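Lutance Bench Skills Board > Suturing > Practice pads and materials

Topic: Knot spacing on soft pads, or, how I learned to resent a ruler

pad_thai_393
Started this topic 6th March

I've been working through the interrupted suture module in the Usdale course and I'm stuck on spacing. The handout wants even gaps down the whole incision and even bites on both sides. My first knot is lovely. My second knot is fine. By the fourth I have drifted so far that the row looks like someone dropped a handful of raisins.

I'm on the cheap pads, black braided thread, closing a straight cut. I've tried marking dots with a pen first, and the pen bleeds as soon as the pad gets damp, so then I have large blue suggestions.

Do people mark, measure or just get good? I'd prefer not to have to get good if there's another way.

mattress_stitch
Mark. Always mark. Dry the pad, use a fine surgical marker, wait a minute, then wet it. If you're dotting a wet pad with a ballpoint you deserve the blue.

Also, start in the middle of the cut, then halve each side, then halve again. Your drift has to go somewhere and this way it goes somewhere small.

pad_thai_393
It was a gel pen, thank you. I have some standards.

oldthreadbare
I'm going to disagree with the halving. It's fine advice for a long cut on a limp pad. For a short one it makes you turn your hands around every other throw and you never build any rhythm. Start at one end, use the width of your needle driver jaw as your gauge, and go. I taught that way for years and my students' rows were as straight as anybody's.

mattress_stitch
Your students' rows were straight because you made them take out the crooked ones.

oldthreadbare
Correct. That was the teaching.

yook_or_be_yooked
Can I ask about the pads, as I'm about to spend money? I have the Yook starter kit, which comes with a pad that feels like an eraser. The needle goes in fine and then the hole just stays there, staring at me. Is the soft wet kind worth it?

Fudivbridge Supplies has a two-layer one for 171 in a box, and I can't work out whether that's a sensible price or whether I've lost all sense of what things cost since I took up this hobby. (It's not a hobby. It's my education. It feels like a hobby when I pay for it.)

mattress_stitch
Worth it once your knots hold. A firm pad forgives you for pulling too hard and a soft one puckers right away and tells on you. If you can't tie square yet, stay on the eraser.

slipknotsorry
I'll go the other way. I learned on firm and had to unlearn my whole grip. I was hauling on every throw like I was starting a lawnmower. First time on a soft pad I pulled the thread straight through the edge. Buy the soft one now, wreck it, buy another.

yook_or_be_yooked
"Wreck it, buy another" is easy to say when it isn't 171 a box.

slipknotsorry
Use both sides. Use the ends. Mine looks like a waffle and I'm still getting cuts out of it.

bitesize_830
On the original question, I think the trouble is the tails as much as the gaps. If you leave them long they flop over the place where the next knot is supposed to go, and you end up placing it wherever you can see. Trim each one before you move on and suddenly there's an incision under there.

I have one on my wall that I stare at when I'm feeling sloppy. Straight line, spacing roughly even, tails cut short. 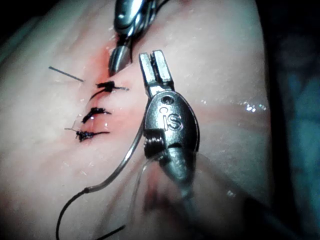

Three knots down the incision, tails trimmed. The bottom one is the most compact.

oldthreadbare
That's a respectable column. Notice the tails stick out to the side and aren't lying along the cut. I'd still want to see the bites before I said anything nice.

slipknotsorry
You just said something nice. "Respectable." I'm printing it out.

pad_thai_393
Okay, that is what I thought mine looked like until I put my glasses on.

Is the bottom one the best? It looks neater to me than the other two, but I can't tell if compact is good or if compact means strangled.

mattress_stitch
Can't judge tension from the knot alone. Look at the edges. If the skin layer is heaped up under the knot or going pale and dimpled on your own pad, it's too tight. If the edges just meet, leave it alone and resist improving it.

bitesize_830
Agreed. I ruined most of December by improving things.

oldthreadbare
pad_thai, do me a favor. Tie a row my way, end to end, jaw width as the gauge. Then a row the halving way. Same pad, same thread. Tell us which is straighter.

pad_thai_393
Did it. Halving was straighter. Yours was quicker and I swore less.

mattress_stitch
I'd like that first sentence pinned.

oldthreadbare
I'd like the second one pinned.

yook_or_be_yooked
Update for anyone who cares: I bought the box. The first pad puckered on the first knot. Going to look for a fine marker now.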